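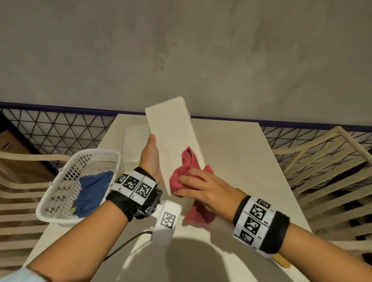 Dust control in small workshops

Last updated: March

Most of the dust that settles in a small workshop is too coarse to stay airborne for long. It falls within a few metres of the source and is lifted again by footfall, draughts and compressed air. The finer fraction behaves differently and can remain suspended well after the machine has been switched off.

The joinery unit at Clamley replaced its two portable extractors with a fixed system last year. The main duct is 14 metres long and serves four machines through blast gates. Filter life at the old units had averaged 45 hours between cleanings. With a cyclone ahead of the filter, the figure is now nearly 400.

Duct layout accounts for much of the gain. Flexible hose has a ribbed inner wall and loses pressure quickly, so the Clamley unit uses smooth pipe up to the last half metre. Bends are long-radius. Gates are kept shut on idle machines, as each open gate reduces the air speed at the others.

Surface cleaning remains a separate job. Dry brushing returns fine dust to the air. A slightly damp cloth holds it, but raises the grain on bare timber and should be kept to sealed or painted faces. Plellen, which finishes shelving in the next building, vacuums first and wipes second.

Noise at the operator's position fell as well, mainly through moving the fan outside. It now stands in a lined housing on the north wall, with a drain at the base.

Comments (2)

pistach58: What diameter is the main duct? We lost suction going down a size after the second gate.

benchdog: Check the earth bonding on plastic pipe too.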